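Progress report to the Kallon Community Fund, second period to the end of March

Project: Clenham Seed and Tool Library

## Where we are up to

The library has been open to borrowers since the start of this period. It runs out of the old reading room at the Clenham hall, three afternoons a week, from 2 pm to 5.30 pm. Membership is free for anyone living in Clenham or Hunt. At the end of March we had 400 members, which was the target for the full year.

Seed has gone out much faster than tools. We gave out over 1000 packets in the period, mostly beans, peas, silverbeet and lettuce. Tomato seed ran out early and we did not restock, as it was getting too late to sow. Tool loans were slower to start. The most borrowed items are the long-handled loppers, the broadfork and the two wheelbarrows. The post-hole digger has not been out at all.

## Changes to the room

The grant paid for shelving, a second-hand chest of drawers for the seed, and a lockable cage for anything with a blade or a motor. The cage took longer than planned. The first one from Judero arrived with the wrong hinges and went back, and the replacement came a month later. Sharp tools were kept at the Hunt depot in the meantime, so borrowers had to make a second trip. Some did not bother, and we think this held down the loan figures.

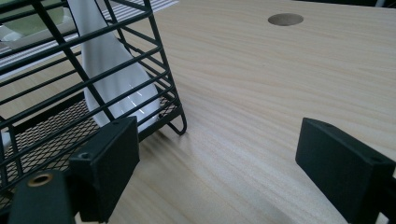
Returned seed is now handled separately from seed going out. In the first weeks both kinds were sorted in one spot and a batch of labelled broad beans was mixed with unlabelled ones, so we had to write off the lot. Members are asked to bring saved seed in a paper envelope with the variety, the year and the street it was grown in. Most do the first two. For sorting we wanted plain, cheap things that would brush clean. Small seed is tipped out onto a tray, as carrot and lettuce seed is hard to pick up off a bare surface. Anything showing weevil goes into the freezer for a fortnight before it is looked at again.

## Workshops

We ran 11 workshops against a plan of 12. The one on grafting was cancelled for heat and will be held in winter, which is a better time for it anyway. The most popular was the sharpening afternoon, where people brought their own secateurs and spades. The composting session had a poor turnout. It clashed with the school fete and we should have checked.

Several members asked for something on saving pumpkin seed without crossing. We have added this to the autumn program.

## Spending

We have spent $3530 of the grant so far. The largest items were the cage, the shelving and the first seed order. Freight on the returned cage was refunded. We are slightly under budget on printing and over on envelopes and labels, and would like to move the printing balance across to cover that. Please let us know if this needs a formal variation.

## Problems

Late returns are the main one. We don't charge fines and would prefer not to start. A reminder text the day before seems to help with tools kept for a week or less, but makes little difference to longer loans.

The roof over the north end of the room leaked twice in February. No stock was damaged. The hall has patched the flashing and we have moved the seed drawers to the inside wall.

## Next period

- Hold the grafting and pumpkin workshops
- Open one Saturday morning a month on trial
- Do a germination test on all seed more than two years old
- Decide whether to keep the post-hole digger or swap it with Hunt for their mulcher

The next report will include the full-year loan figures and the results of the germination tests.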